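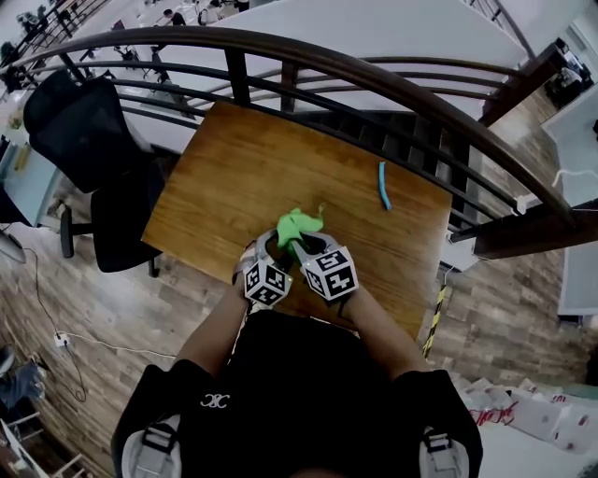
Two hand-held grippers on a green cloth, upstairs table.

09/03/2023
By Réka Orbán

Budget season again, so let me say my piece before the spreadsheet locks. We should not buy the second robot arm. Not this year. Buy more grippers, the hand-held kind, and pay people to use them.

I know how that sounds. Dulden wants arms on the floor, arms look good when visitors come through. A gripper strapped to somebody's afternoon does not. But look at where the money went since July. The Lodhi quote was for the arm. Then the mount, then the guarding, then the service plan, then freight both ways when the first controller came back. None of that was on page one of the quote. Four separate purchase orders and we still had no hours of cloth handling to show for it.

Meanwhile two people at a plain wooden table, taking turns, got through 23 sessions. Cloths, mostly. Crumpled, folded, dropped, start over. Boring work and its exactly the work the arm will need later -- whichever arm we end up with.

That last part matters. Clarkeck told us their next model changes the wrist. Fine. So anything we buy now is old in a year, maybe two, and the recordings won't be. Not all of it will carry over, I'm not naive. Enough will.

What I would put in the plan instead. Five more pairs of grippers, plus spares, since jaws wear. Harnesses that fit smaller shoulders (please). A proper line for labor, by the hour, not hidden under "misc". Power drops where the tables are, so we can stop running strips and cables accross the floor. A shelf. Shelves never make it into an equipment budget and then the boxes live on the floor for the rest of the year.

The counter argument I hear from the Flirum side is that an arm forces you to get serious. Maybe. It also forces you to get a loan. I have sat in those meetings, the depreciation schedule gets more attention than the task does.

Keep the one arm we have. Use it for checking. Put the rest into hands and hours, and ask me again next budget.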